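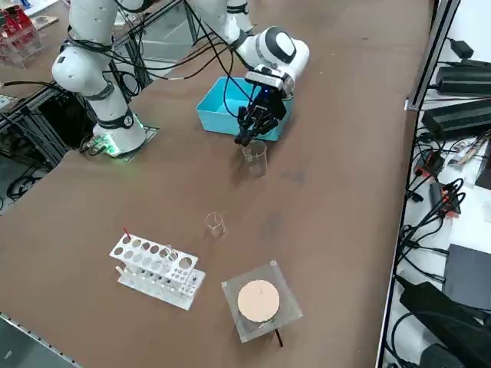

Can a robot clear up after people yet, well enough that you'd leave it to get on with it?

Some of the clearing up, on a tidy table, with a person close enough to reach the stop button.

Last updated: July
Filed under: Checklists > Chores & Machines
Search this site Go

I wrote the first version of this list for the Oksanen bench, where we try the two arms on putting-away jobs, and it has been copied around so much that I figured I'd better post the current one with my comments left in. Use it before the first run of the day and again after lunch (people lean things on the table over lunch, me included!).

1. Stop buttons: press and release each one.
OK. Do it with the arms powered, please. I've watched people tap the button on a dead arm and tick the box.

2. Base plates and bolts.
OK. Hand on the base, firm push, no wobble. I re-torqued the left one in July and it hasn't moved.

3. Cables along the links.
OK, with a grumble. Send each arm slowly to its furthest reach and watch the slack. If a loop drags over the table it will sooner or later sweep a beaker off, and then you're doing the chore plus a broken glass chore.

4. Fingers and fingertips.
Wipe them. A greasy fingertip and a smooth glass rim don't get along. Chalerm Wiriya swears by a dry cloth only and I've come around to that.

5. Glassware: chips, cracks, anything left inside.
Empty glass only for now. I know, I know, the real job in anybody's kitchen is the mug with an inch of cold coffee in it. We'll get there.

6. Clear glass against the tabletop.
WATCH. It's the hardest item on the list and the reason I don't call this a finished helper. Clear glass on brown is tough for me to spot before my own coffee, never mind for a camera. Out of 457 logged pickups on the Pulleo software, 17 ended with the fingers closing on nothing. I'd take that from a nephew setting the table, but a shop floor wants better.

7. Bin placed inside reach, nothing in it.
OK. Slide it by hand and check that both arms can get over the rim. Straight walls are unforgiving, so come in high.

8. Small stuff: racks, tubes, lids.
PARTIAL. Tubes into holes is slow going. Marjatta Rantala timed herself against the arms and I'm not allowed to print the result, but she wasn't out of breath.

9. Power supplies and the wiring shelf.
NEEDS WORK. Too much spaghetti. No drinks on that shelf, ever, and label the plugs before somebody pulls the wrong one. Still on my list from last time.

10. Tabletop wiped, crumbs and grit off.
OK after a wipe. Scuffs are fine, grit isn't.

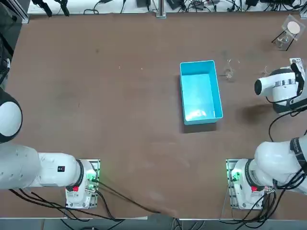

Senga Chisholm wrote in to say I'm being too kind: she'd want 2,000 pickups without a hand on the stop button before she'd let a machine near the dishes at home, and she thinks a chore only counts as done when you didn't have to set the table up for it first. Fair! Most of my list is a person getting things ready, and I do count those minutes against the machine. My own bar is lower, 200 in a row with somebody in the room, and we haven't met that one either.

11. Floor strip along the near edge.
OK. Keep it clear so you can step back fast.

12. Log sheet signed.
Initials and the time you started. Jouko Riihimäki keeps the binder, and he will come find you if the page is blank.

Open for next time: item 9, and a second try at item 6 with the lights turned down.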